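Troda 厨房台面防护油 3833 型

产品概述

3833 型是用于天然石材及人造石台面的单组分渗透型防护剂，由 Troda 表面处理部开发。产品以改性硅氧烷为有效成分，渗入石材表层孔隙后固化，降低基材对水、食用油和弱酸性液体的吸收速度。固化后不成膜，不改变台面的光泽度，适用于抛光面和哑光面。

本品不能替代密封胶。台面与墙面的接缝、水槽周边以及拼接缝须使用中性硅酮胶另行处理，配套型号为 3821。

适用基材

大理石、石灰石、花岗岩、砂岩、水磨石，以及以水泥为粘结剂的人造石。岩板和高温烧结瓷质台面孔隙率过低，药剂无法渗入，残留在表面会形成擦痕，不建议使用。树脂基石英石须先做小样。带有大理石纹理的层压板、印刷饰面板不属于石材，不在适用范围内。

判断基材是否适用，可在不显眼处滴一滴清水，静置五分钟后擦去。水滴位置颜色变深，说明基材具有吸水性，可以施工；颜色没有变化，说明基材过于致密，或已有旧防护层。有旧防护层时，先用 Plireck 碱性清洗剂处理，再重复滴水试验。

包装与用量

标准包装为 50 毫升试用瓶和 5 升桶装。试用瓶仅供小样测试和局部修补。耗量取决于石材孔隙率：砂岩和石灰石耗量高，抛光花岗岩耗量低。具体数值以现场小样为准，本页不列出通用耗量表。

施工条件

基材须清洁、干燥，表面无蜡、无油。新安装的台面应等待粘结层完全干透。施工时避免阳光直射，台面下方的烤箱、洗碗机须停机并冷却至室温。台面上的小家电、砧板和器皿全部移开，施工期间及固化期内不得放回。

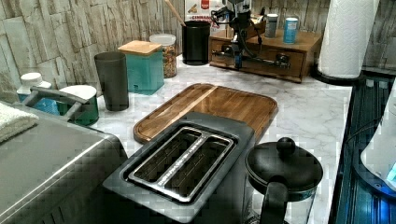 施工步骤

一、用中性清洁剂擦洗台面，清水过净，放置干燥。

二、将药剂倒在无绒布上，沿一个方向均匀涂布。不要直接倒在台面上，浅色石材容易留下深浅不一的边界。

三、保持表面湿润五分钟。吸收较快的区域随时补涂。

四、用干布擦去全部余液，换一块干净的布再擦一遍。余液干结后会发白，须用少量新药剂重新润湿后擦除。

五、高孔隙石材在第一遍表干后涂第二遍，方法相同。

六、固化二十四小时。期间不得沾水，不得覆盖塑料薄膜。

浸过药剂的布应摊开晾干后再丢弃，不得揉成团堆放。

性能说明

防护处理延缓液体渗入，为擦拭留出时间，不阻止化学侵蚀。柠檬汁、食醋、番茄酱和含酸除垢剂接触大理石或石灰石，会与碳酸钙反应，留下失光的蚀痕，这类痕迹须重新抛光才能去除。咖啡、红酒和酱油洒落后应立即吸干，再用湿布擦净。

固化层能够承受日常烹饪环境的温度，但石材本身可能因局部受热产生裂纹。热锅不得直接放置于台面，应使用锅垫。

日常维护

使用中性清洁剂和软布。不使用漂白剂、含酸清洁剂、研磨膏和钢丝球。木砧板使用后竖放晾干，长期平放会在板底积存水分，浅色石材可能因此出现水印。带橡胶脚垫的电器应定期挪动，部分橡胶中的增塑剂会迁移至石材表层，形成黄色斑点，防护剂对此没有阻隔作用。

每年做一次滴水试验。水滴开始渗入时，按上述步骤重新涂布一遍，无须去除旧层。

储存

密封，直立，置于阴凉通风处，防冻。开封后药剂会与空气中的水汽反应，宜尽快用完。瓶内出现絮状物或凝胶时停止使用。存放于儿童接触不到的位置。

常见问题

涂布后颜色变深，是否正常？
湿润状态下颜色变深属正常现象，固化后恢复。若三天后仍未恢复，多为基材含水率过高，请联系技术支持。

与食品接触是否安全？
台面固化并清洗后可恢复正常使用。食材应在砧板上处理，不要直接在台面上切配。

能否用于木制台面？
不能。木制台面请选用 Abubakar 硬蜡油系列。

技术支持

技术负责人：Ivar Eide。来信请注明石材种类、表面处理方式、安装时间和瓶底批号，并附滴水试验结果。

最后更新：4月1日

相关产品
Troda 3821 中性硅酮密封胶
Plireck 碱性石材清洗剂
Abubakar 硬蜡油（木制台面用）
Stiltholm 无绒擦拭布

联系我们 | © Troda 版权所有 | 返回顶部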